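3.2 Collecting Demonstrations

Examples for the Womik set were gathered with a hand-held gripper carrying two marker cubes and a small camera. The operator works directly on the objects, with no robot arm involved. We recorded 937 demonstrations over 41 table layouts, and held back 7 layouts for testing.
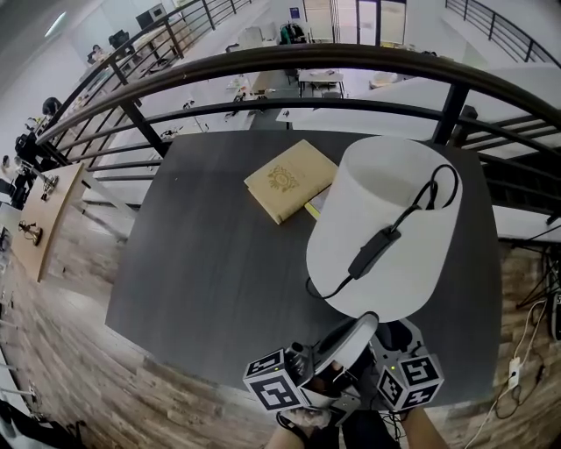
Tak Gumo

Figure 3. Gripper at the table edge, with a lampshade on its side, its power cord and a hardcover book on the tabletop.

Cords proved the hardest items to label. A cord draped over another object has no single grasp point, so annotators marked a short span of it – never the adapter – as the target. Layouts with partly covered items, such as a booklet under a book, were given a separate tag. Of the demonstrations with cords, 26 were dropped after review for lost marker tracking.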